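The Warden of Unulden

The door had a riddle on it. Bríd Horgan read it twice and decided it was not a very good riddle.

"What walks without feet and speaks without a tongue," she said. "It's a river. It's always a river."

"It could be a letter," said Zepeda. He was sitting on the lip of the broken stair with his boots off, picking gravel out of his sock. "Or a rumor."

"Then it's a bad riddle, if it has three answers."

She put her hand on the stone wave carved to the left of the door and pushed. It sank in with a grinding noise and the door went up into the ceiling. Zepeda hurried his boot back on. They had been underground since before dawn and this was the fourth door, and every one of them had been easier than the maps promised. That bothered her. The people who drew the maps had charged 200 silver a sheet and sworn on their mothers that eleven parties had gone down to Unulden and none had come back. She wondered who had drawn the inside of the place, in that case, with such nice shading on the pillars.

The hall behind the door was long and dry. At the far end stood a throne and on the throne sat the Warden.

"Here we go," said Zepeda, and drew his sword.

"Put it away for a minute."

The Warden stood up. It was every bit as tall as the songs had it, with a helmet like a plow blade, and when it spoke dust came down from the roof.

"I AM THE WARDEN OF UNULDEN. I HAVE KEPT THE LAMP OF ISTEO FOR 1,763 YEARS. NONE SHALL PASS WHO HAVE NOT PROVED THEIR WORTH."

"Proved it how?" said Bríd.

There was a pause. It was a short one, but she had grown up in a house with a grandfather who cheated at cards, and she knew what a short pause was.

"BY COMBAT," said the Warden.

"And if we win, we get the lamp."

"YES."

"What does it do?"

"IT SHOWS THE TRUE FORM OF ALL THINGS."

"Have you looked at yourself with it?"

Another pause. Zepeda gave her the look he usually saved for bridges she wanted to cross.

"Every warden I ever heard of," Bríd said to him, without lowering her voice, "wants you to hit it. Think about the one at Unimis. Three heads, poison in all of them, and a big glowing spot on its belly. Why would anything have that? If you were guarding something and you meant it, you'd fill the stairs with rocks."

"Maybe they're proud," said Zepeda.

"Maybe."

She walked up the hall. The Warden lifted its axe and held it there. She kept walking. At ten paces she could see that the axe was not very sharp, and at five she could see the dust lying thick along the top of the blade. The songs claimed 91 champions had died on it. She looked at the floor for a mark or a chip in the tile and did not find one.

"Nobody's fought you," she said.

"MANY HAVE FOUGHT."

"Where are they?"

The Warden lowered the axe. Without the voice pushed out in front of it, it seemed to take up less of the room. When it spoke again the roof stayed where it was.

"They went out the back," it said. "There is a village. It has goats. They didn't want to go home and say they had lost, and I didn't want to fight, so we came to an arrangement."

"And the lamp?"

"It's a lamp."

"Only a lamp?"

"It burns around a week on one filling," said the Warden. "That was considered very good at the time."

Zepeda had come up beside her by now. He had the sword halfway out and couldn't decide which way to send it. He had sold his horse for this. She had let him, too, and she was going to hear about it all the way back over the pass.

"You could still be lying," she told the Warden. "That would be a neat way to keep the thing. Tell everyone it's junk and point them at the goats."

"I could," it agreed.

"So show me."

The Warden reached behind the throne, moved aside a blanket and a stack of bowls, and brought out a small clay lamp with a cracked handle. It lit the wick from a coal and held it up between them. Bríd looked at Zepeda first. He looked tired and thirty and worried about money. Then she looked up at the helmet, and the light went in under the rim, and she stood there longer than she had meant to.

"Well?" said Zepeda. "What is it?"

"Give me the maps," she said.

He handed them over, all of them, and she held the first sheet up to the flame to see what was written on the back.

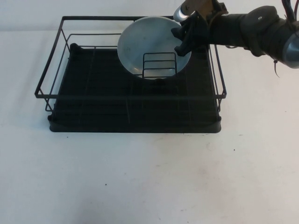 It was a list of names, in a clerk's hand, with a price beside each. The last two were their own, and the price was 100 silver for the pair.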